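## 4. Charting your first punting session

Now the fun part! With the Zirnham base unit paired and your roster loaded, you're ready to log real kicks. Set aside a full practice for this the first time, and bring a long snapper if you can, as the get-off times mean a lot more with a live snap.

1. Open the Flernon screen and tap **New Session**.
2. Pick your punter from the roster. Left-footed kickers need the **L** box checked, or every directional kick will chart to the wrong sideline.
3. Enter the line of scrimmage. The punter's depth fills in at 14 yards, and you can change it for shorter setups (backed up near your own goal line, for instance). 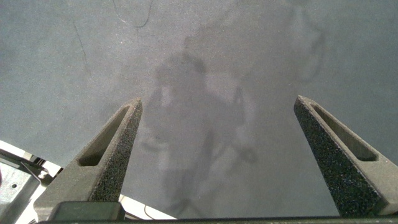 4. Press **Arm**, wait for the double beep, and snap the ball.
5. Tap once when the ball leaves the foot and once when it's caught or hits the turf. That gives you hang time!
6. Mark the landing spot, then the return, if there was one.

**Note:** Touchbacks are scored for you. Any punt marked in the end zone comes back out to the 20, and the net drops to match.

**Caution:** Don't press **Arm** twice. The second press clears the last kick, and there's no undo. 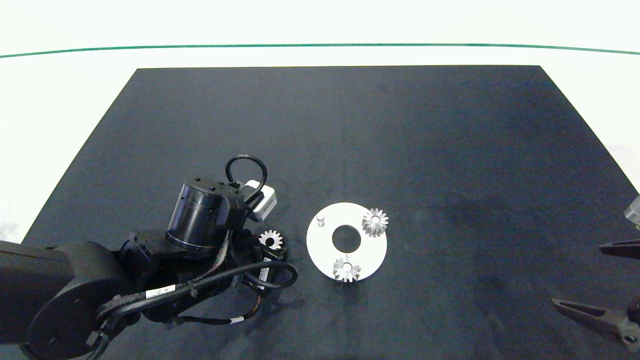

### 4.1 Saving and sharing

A session holds up to 194 kicks, plenty for even the most eager special teams coach. Press **Save** before you switch punters. The Makhubela report then lists gross, net and hang time side by side, and it's a great thing to tape up in the locker room.

To compare two sessions, hold **Report** and choose both dates. See page 29 for printing.

Section revised by Nerys Griffiths, Nov 20, 2003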